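Budgeting for a second two-arm bench – what did you actually spend?

Forum: Small Automation > Purchasing and Planning
Thread started 27/03/2023

tollis_bench wrote:
We have one two-arm tabletop cell and I have to put in a request for a second one by July. The first was bought before I took over and the paperwork is thin. I can find the invoice for the arms and nothing else. The work is light: small plastic parts, picking from divided trays, passing from one gripper to the other, putting things back. Nothing heavy, nothing sharp.

What I need is a list of the lines people forget. I've got arms, grippers, wrist cameras, a computer and a table. My manager, Araceli Esquivel, wants one number and she does not want me back in her office in the fall asking for more. What did you miss the first time?

ritside_mo wrote:
Cables. I'm serious. We bought the arms with the cables that came in the box and they were too short once the arms were at full reach. One pulled out of the wrist connector in the second week. Longer ones plus clips and strain relief came to $203 for the pair of arms, and we paid rush shipping on top of that because everything was stopped.

Also buy spares at the same time. A camera cable on a moving wrist wears out. Treat it like printer ink.

aivar_v wrote:
Agree on cables, and I would add the enclosure. People budget for a table and then find out that their lighting changes every time someone walks past a window. White panels on three sides are cheap if you have somebody who can cut them. If you have to order them made to size, they are not cheap. Get the quote before you write the request.

The other thing is the front edge where the bases bolt on. Our first table flexed. Both arms were fine alone, but when they met in the middle for a handoff they were off by enough to drop the part. We put in aluminum rail and proper mounting plates and it went away. That should have been in the first order.

Aivar Vaher

deskside_dan wrote:
I'm going to disagree with the way this thread is heading. If you add a line for every clip and panel you end up with a request that looks padded, and the person reading it starts crossing things out. I'd put the arms on one line, the cell on another, and a contingency. Fifteen percent. Then buy what you need as you go.

ritside_mo wrote:
That works if you have purchasing that lets you spend contingency. Ours wants a new form for anything over $100. I filled in that form nine times the first year.

deskside_dan wrote:
Then your problem is the form.

ritside_mo wrote:
Sure, but it's still my problem.

tollis_bench wrote:
We have a form too. I'll probably list everything on a second page and keep the front page short. Aivar, did you buy the rail from the arm vendor or separately?

aivar_v wrote:
Separately. The vendor's version was nicer looking and cost more than twice as much. Any standard slotted extrusion will do it if you check the bolt pattern on your base plates first. Measure your existing bench and copy it. If your first cell holds steady, there is no reason to design a new one.

ghoneim_fix wrote:
I do repairs on these, so I see the other end of it. Things I would put in the request:

Spare gripper jaws. At least one set per arm. When two grippers work close together they hit each other sooner or later, and the tips take it.

One spare motor of whatever size sits in the wrist. It is the part I replace most. The bigger joints at the shoulder and elbow hardly ever come in.

A second power supply. Do not try to run the new cell off the first one.

A way to cut power fast that a person can reach from either side. I have been to three places this year that had one switch, behind the table.

Labor for setup. Everyone leaves this out. Two people, two days, if nothing goes wrong. Camera calibration takes half of that.

tollis_bench wrote:
Setup labor is a good one. I had it down as zero.

I was going to skip the spare motor and order one if something fails. How long is the wait?

ghoneim_fix wrote:
Last one I ordered took seven weeks. The one before that took four days. You can't plan on either. If the bench can sit idle for two months and no one minds, skip it.

tilstead_shop wrote:
Has anybody made the case for not buying the second cell? I'm asking because we nearly did and then looked at our log. The bench was in use 84 hours in a month. The rest of the time it was waiting for someone to reset the trays or sort the parts back into the right compartments. We got a part-time person for resets and bought a second set of trays, so one could be filled while the other was on the table. That got us most of what we wanted from a second bench. Trays and parts were under $100.

deskside_dan wrote:
This is the best post in the thread. Check your hours before you ask for anything.

aivar_v wrote:
I half agree. Hours are one reason to want a second cell. The other is that when the only one breaks, everything stops. Tilstead's fix does nothing for that. And a part-time person is not free. Over a year that salary is more than the bench.

tilstead_shop wrote:
True, it isn't free. In our case the person was already here and had the time. I wouldn't hire for it.

tollis_bench wrote:
I'll pull our log this week. My guess is we are higher than 84 but not by as much as I'd like. The breakdown argument is the stronger one for us – we lost most of a month last year over a bad elbow joint.

(ghoneim_fix, I know you said those hardly ever come in. Ours did.)

ghoneim_fix wrote:
Hardly ever isn't never. Was it overloaded?

tollis_bench wrote:
Don't know. It was before my time and the notes say "replaced joint" and nothing more.

ritside_mo wrote:
One more for the list, tray mounts. If your trays sit loose they get bumped and they creep around the table. For some work you want that, because you want the arms to deal with trays at different angles. For the rest you want them in the same place every time. Decide before you order the tabletop, so that you can have the holes drilled at the shop.

tollis_bench wrote:
We want them loose, so that saves me a line. Here is where I've landed for everything apart from the arms, grippers and computer:

Table, rail and mounting plates
Side and back panels
Cables, clips and spare cables
Spare jaws, two sets
One wrist motor
Power supply and two stop switches
Trays and small parts, double quantity
Setup labor, two people, two days

I'm asking for $2000 for the lot apart from labor, and labor goes in as its own line. I'd sooner ask for a bit much now than go back. Dan, I've left the contingency in at ten percent.

deskside_dan wrote:
Ten is thin. But fine, you know your people.

aivar_v wrote:
Looks right to me. Get the panel quote in writing. Prices on sheet goods have moved twice since we bought ours.

tollis_bench wrote:
Will do. I'm going to copy the layout of the current bench as Aivar suggested, bases on the front ledge, rail along the front edge, white walls, so the same mounting plates will fit both and we only stock one kind of spare. 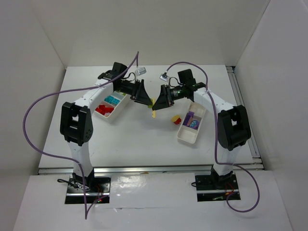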